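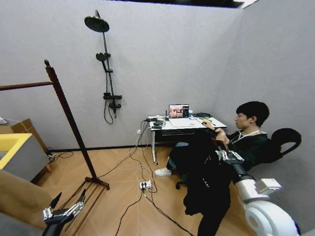

A robotic hand of the Plirnesska project gripping a black garment, with a seated man holding the same garment.

Plirnesska is a student robotics project at the Echeverri Institute, in which small teams teach a robot with two arms to handle clothes. It grew out of the Gikia club, an evening club for students of mechanics and informatics, and became a regular course in its second year. The course is led by Marleny Huaranga. Idalina Macedo is responsible for the software.

Background

The club first worked with rigid objects such as cups and boxes. Cloth was proposed by Brigitta Zürcher, then a student, who argued that a garment changes its shape with every touch and is therefore a better test for a hand with fingers. The first proposal was refused for lack of space, and was accepted in April of the following year.

Course work

Each team consists of 2 students – one controls the robot, the other works beside it with the clothes and the laptop. The roles are exchanged in the middle of the term. The tasks include taking a garment from a person, hanging it on a rack and folding it on a table. A team must deliver 1000 recorded attempts before the final presentation. Failed attempts are also counted, provided that the team has described the failure in its log.

Handing over a garment is considered the most difficult task. The person has to release the cloth at the right moment, and the teams may not use spoken signals for this.

Storov Cup

At the end of the course the teams compete in the Storov Cup, an internal contest judged by Gladys Kinyua. Points are given for finished tasks and taken away for garments that touch the floor. The rules were written by Hortensia Yupanqui and have been changed once, when folding was made optional.

See also
Gikia (student club)
Cloth manipulation
Robotic hand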